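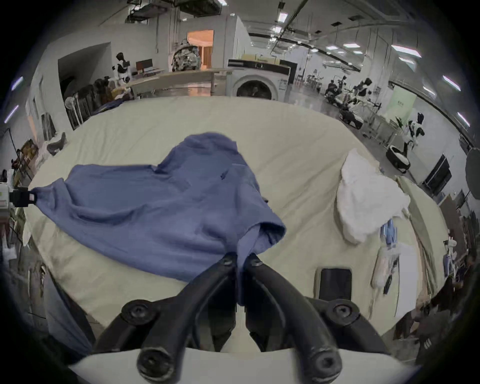 Fig. 1 – Blue shirt and white cloth on the covered table

Section 4. Price alerts and stop orders

Do Section 3 first (feed and broker login). If the Pandau feed light is gray, stop and go back. Alerts will save with no feed but they won't fire.

4.1 Before you start

You need:
Makavport desktop, logged in
A Montoya trading account, live or practice
At least 3,000 in free margin if you want stops on more than one market. Practice accounts start with more than that, ignore it there.

Note: the web version has alerts only. No stops. Desktop for stops.

4.2 Load the chart history

1. File, then Markets. Pick the market. Silver, coffee, a currency pair, whatever you trade.
2. Double-click it. Chart opens in a new tab.
3. Right-click the chart, then History. Type 300 in the Bars box. Default is lower and the average line will look broken at the left side.
4. Click Apply. Wait for the bar at the bottom to fill up.
5. Check the time zone, top right. Has to match the one in your Montoya account or your daily bars close at the wrong hour.

Stuck at step 4? Close the tab and reopen it. Still stuck, clear the cache (Tools, Cache, Clear) and log in again. You'll lose any lines you drew, so save the layout first – Layout, Save As.

4.3 Set a price alert

1. Click the bell on the chart toolbar.
2. Choose Crosses Above, Crosses Below or Touches.
3. Type the price. Use a period for the decimal, never a comma. A comma gets dropped and your 24.50 turns into 2450 with no warning.
4. Pick Bid, Ask or Last. For a level you read off the chart pick Bid, the chart is drawn on Bid.
5. Pick Once or Every Time. Every Time in a sideways market will drive you nuts.
6. Set an expiration. Blank means end of the session, not forever.
7. Save. A small yellow tag shows up on the price axis.

To move an alert, drag the tag. To delete it, right-click, Remove. Deleting the chart tab does NOT delete the alert, it goes on running in the background.

Note: email alerts are slow. A minute or two at busy times, sometimes more. Use the pop-up or the phone push if you plan to act on it.

4.4 Phone push

1. Install the app, log in with the same user name.
2. Desktop: Tools, Devices, Add. A pairing code shows.
3. Type the code in the app. It dies quickly so have the phone in your hand.
4. Send Test. If nothing arrives, look at the phone's own notification settings before writing to support. It's nearly always that. 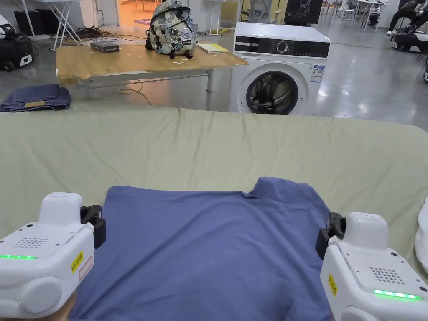 By Montserrat Cantero, with corrections from Unai Campos – last revised in June

4.5 Attach a stop to an open position

Caution: a stop is an order. It will close your position. An alert only tells you something. People mix these up, read the button before you click it.

1. Open the Positions panel (bottom of the window).
2. Click the row. The whole row turns blue.
3. Click Attach Stop.
4. Enter the stop price, or switch to Distance and enter points from your entry. For a long position the stop goes under the current price. For a short, over it. Wrong side and you get error 946, see below.
5. Check the Size box. It fills with the full position. If you want to protect part of it change the number here, you can't change it later without cancelling the stop.
6. Choose Stop or Stop Limit. Stop gets you out at whatever is there. Stop Limit may not fill at all if price jumps past it.
7. Click Review, then Send.
8. Wait for Working in the Status column. Pending is not Working. Until it says Working you have no protection.

Caution: gaps. If the market closes at one price and opens far away, your stop fills at the open, and the loss can be bigger than what the Review screen showed. The figure on that screen is an estimate with no gap and no commission in it.

4.6 Trailing stop

Same as 4.5 to step 3, then tick Trail. Enter the distance. Click Review, Send.

It follows price in your favor and stays put the other way. It trails on the Montoya server, so you can shut the computer down. (Older builds trailed on your own machine. If yours says Local Trail, update before you use it.)

Don't set the distance tighter than the usual spread times 2. You'll be out on the next tick. Spreads widen around the daily close and around news releases, so leave extra room for those.

4.7 Error messages

946 – stop on the wrong side of the market, or too close to it. Move it and send again. If price is moving fast you may get this a few times in a row.

Insufficient margin – usually an old working order holding funds. Orders panel, cancel what you don't need.

Market closed – the stop is NOT queued. Send it again after the open. Alerts are saved fine when the market's closed.

Symbol not mapped – Pandau and Montoya use different codes for the contract month. Tools, Symbol Map, pick the matching one. Has to be redone at every rollover, sorry.

4.8 Check your work

Use the practice account first. Set an alert close to the current price and let it fire. Then open the smallest position allowed, attach a stop, wait for Working, and cancel it. Look in the Log panel for the two lines, Accepted and Canceled. Then close the position by hand, cancelling the stop doesnt close it.

If a line is missing, export the log (right-click, Export) and send it to the help desk, attention Demetrio Ibarra. Send the log itself, not a screenshot of it. Include your build number, from Help, About.

Next: Section 5, Templates and saved layouts.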